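**From:** Arvid Engström
**To:** bench-planning list
**Subject:** Re: second arm for Taltstead, and what goes in the December order

All,

I've read the Lakatos quote twice and I still can't see what we'd be paying for. It covers a second arm, a stand, two years of support and something called "readiness", which has its own line and no description. Before we commit I'd like us to agree on what the work is, as the quote seems to have been written for somebody with a conveyor and one shape of box.

Our work is a wire basket of mixed stuff and three boxes with holes in their tops. The brochure shows the arm picking up identical cartons. Ours has to find a crushed can next to a tennis ball, with a cloth draped over half of what it might want next. A pick rate for cartons tells me nothing about that, and I'd sooner have no number than the wrong one.
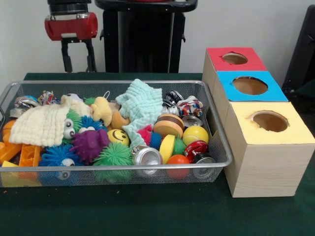
Magdolna Major wrote, on 19th August:

> I know Arvid will hate this, but I think we should take the Lakatos bundle whole and stop arguing over the parts. If we buy the arm alone we'll spend the autumn chasing a stand, a mount and a cable that fits, and we've been there before with Bisten.
>
> The bundle price is held until December. After that they want to requote and I don't expect it to go down. Claldale have put in for the same one, so we could share spares and swap people over when somebody's off.
>
> My other worry is that one arm means one queue. Theerawat has been waiting for bench time since spring and Ebenezer's cloth trials keep getting bumped. A second arm fixes that. I don't much mind which make it is.
>
> Could people say yes or no by the end of the month, please?
>
> Magdolna

I don't hate it. I agree about the queue. What I doubt is that the arm is the cause of it.

Look at the bench log for the last block. We had 72 booked sessions, and in 50 of them the arm stood still for longer than it moved. People were refilling the basket, hunting for objects, or arguing about whether it had been reset the same way as last time. If a second arm goes on a second table with the same habits, we'll have two arms standing still. I can't put that in front of Ferenc Antal and ask him to sign it.

"Share spares with Claldale" also needs a closer look. Their fingers are a different length from ours. Unless Lakatos will put in writing that both sites get the same gripper, there's nothing to share except the tray the spares come in.
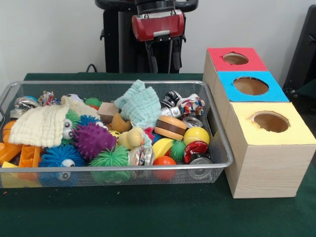 ## What I would buy first

- **Spare fingers.** Over £550 a set from Bisten, which I think is steep, but we have no spare set at all and a broken finger stops everything.
- **A second basket and a second set of boxes.** Same mesh, same size, same holes. One gets filled while the other is in use. This is the cheapest thing here and I suspect it gives back more bench time than anything in the quote.
- **Duplicates of the objects.** Spiky balls, cloths, the toy hamburger, the duck. Cans we can crush ourselves.
- **A proper reset sheet.** Costs an afternoon. Theerawat Saengthong has a draft, so could he send it round?

Then run it for a month and look at the log again. If the queue is as bad as before, I'll vote for the arm and say so on this list.

## Questions for Lakatos

1. Will they run a trial on our objects, on our table, with one of us present? Last time we were offered a video.
2. What does "readiness" mean, and can it be struck off?
3. Does support include fingers and pads, or only the arm?
4. If the gripper can't manage a limp cloth lying on top of hard things, do we get to send it back?

The fourth is the one I'd press. Every supplier says "deformables" and then shows you a folded towel on a bare table. I want to know what happens when the cloth is bunched up among balls and cans, and the thing you're after is a small block on its far side.

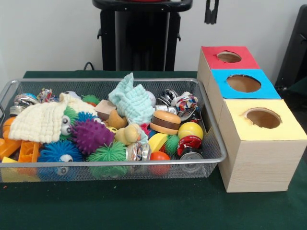
Ebenezer Adjei put the same point to me last week, with stronger words. He thinks suction would be hopeless for us, and I haven't found anything to set against that, so please can we stop adding suction cups to the wish list. They've been on and off it since the first draft and each time someone has to price them.

On the money: if we hold the arm back, the small items fit in this year's budget without a transfer. The arm doesn't, with or without the bundle discount. Magdolna, if you have a figure that says otherwise please post the working as well as the total.

So it's a no from me on the bundle for now, and a yes to the four items above. I can send the Bisten order as soon as two more people agree.

Arvid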